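The case for the two-bin system in small stores

Most stock shortages in small workshops are recording failures. The part was in the building last month, someone used the last of it, and the fact was not written down. The usual response is to buy software. My argument is that for low-value parts, software is the wrong tool, and that the two-bin system, which needs no records at all during normal use, should be the default in any store holding fewer than a couple of thousand lines.

The method is old and simple. Each part is kept in 2 quantities. The first is the working stock, from which people take what they need. The second is the reserve. When the working stock runs out, the reserve is brought forward and a card is placed in the tray for reordering. The delivery refills the reserve. The reserve is sized to cover use over the supplier's lead time, plus a margin. There is no other calculation and no other paperwork.

I managed the stores at a repair depot in Gelside for most of a decade, and before that I ran a stock database at Ketholm, a firm of pump refurbishers. The two jobs were similar in size. At Ketholm we held 1,875 lines, from gland packing to cotter pins, and every one of them was on the system. Each issue was meant to be booked against a job number at the counter. In practice, fitters booked out bearings and seals, which were expensive and which the counter watched, and did not book out washers. When we did a full count in February, the recorded quantity matched the shelf on 67 per cent of lines. Almost all of the errors were on parts costing less than a pound.

The cost of those errors was not the value of the missing parts. A missing washer costs a penny. The cost was a pump on the bench, stripped, with a fitter waiting and a van sent out to a trade counter. The system had reported stock, so no order had been raised. A wrong record is worse than an absent record in this respect, as people act on it.

The objection made most often by managers is that two-bin stores carry more stock than they need. This is correct. The reserve is fixed and sits idle for most of the cycle, and a well-run min-max system with accurate balances will hold less. The condition matters, though. Accurate balances have to be paid for in counting, booking, training and correction, and the charge per transaction is the same for a penny washer as for a cast impeller. For the impeller it is worth paying. For the washer, the labour of recording one issue exceeds the value of the thing issued.

A second objection is that the method gives no usage data. This is partly correct. The cards carry a date each time they are pulled, and the interval between pulls gives the average rate of use to a precision that is good enough for a part of this kind. What is lost is the allocation of cost to individual jobs. At Gelside we charged consumables as a flat percentage on labour. The accountants disliked it for a year and then stopped raising it.
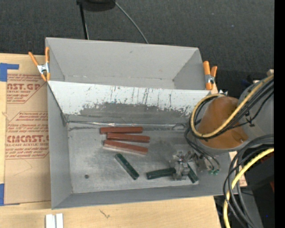
Sizing the reserve is where most installations go wrong. The common mistake is to size it by the container. Somebody buys a quantity of identical bins, fills each one, and calls the result a system. The reserve for a slow-moving part then lasts three years and the reserve for a fast-moving one lasts four days. The quantity has to come first and the container second. If the reserve of a fast part needs a larger container, it should have one, and the neatness of the racking should be given up without regret.

The formula I use is daily use multiplied by lead time in working days, plus half as much again. Where a supplier is unreliable, I double the result. More refined formulas exist, with service levels and standard deviations, and they are appropriate where the data will support them. For M6 nuts the data will not support them. The difference between the refined answer and the crude one is usually less than the supplier's pack size, and the pack size decides the matter.

Lead time should be measured from the moment the card goes into the tray to the moment the parts are on the shelf. Buyers tend to quote the supplier's figure, which covers only the middle of that period. At Gelside the supplier's figure for fixings was two days. The true figure, including the time a card sat in the tray and the time a delivery sat at goods-in, was six. The first reserves were set on two, and several ran out before the fault was found.

The physical separation of working stock and reserve also needs some thought. There are three arrangements in common use. The reserve may stand behind the working stock on the same shelf, it may be sealed in a bag inside the same container, or it may be held in a different place altogether. I favour the first. The bag is cheap and takes up least space, but bags are opened by people in a hurry and the card is left in the bottom. Remote reserves are secure but require a storekeeper to fetch them, and a small workshop may not have one after four in the afternoon.

The card should be attached to the reserve so that it cannot be reached without being handled. It should show the part number, a plain description, the shelf location, the order quantity and the supplier. It should not show a price, which will be out of date. We laminated ours at first and found that the dates could not be written on them, so we went back to plain board and replaced the cards as they wore out.

Electronic versions are now sold. Stastar offers a shelf scale that raises an order when the weight falls below a set point, and I have seen it working well in a large assembly plant. It is a good product for that setting. In a small store it brings back the original difficulty, which is that the stock level is known to a machine and not to the person looking at the shelf. If the scale drifts or the network drops, there is nothing to see. An empty bin can be seen from the doorway.

The method has limits, and I would not use it for everything. Parts with a shelf life need date control, since the reserve will age while the working stock is used. Swapping the two at each delivery deals with this, provided it is done every time. Parts with highly irregular demand are poorly served, as any fixed reserve will be either too large or too small. Expensive parts should be recorded individually. At Gelside this left 51 lines on the computer, all of them either costly, perishable or serialised, and those 51 were counted monthly and were nearly always right. With fewer lines to maintain, the remaining records were maintained properly.

I have read Martinelli on stock control, whose book is still handed to trainees, and the two-bin system is given a page and a half there under the heading of elementary methods. The placing has done some harm. Trainees take it to mean a method for firms that have not yet got round to something better, and the first thing they propose on arrival is to replace it. A method should be judged on the cost of running it against the cost of the failures it prevents. On that measure, for fixings, packing, clips, fuses and the rest of the cheap stock on which a workshop depends, I have not found a better one.

A store considering the change should start with one rack of fixings and leave the computer balances in place for three months. The balances can then be compared with the shelf. If they agree, the existing system is sound and there is no need to proceed.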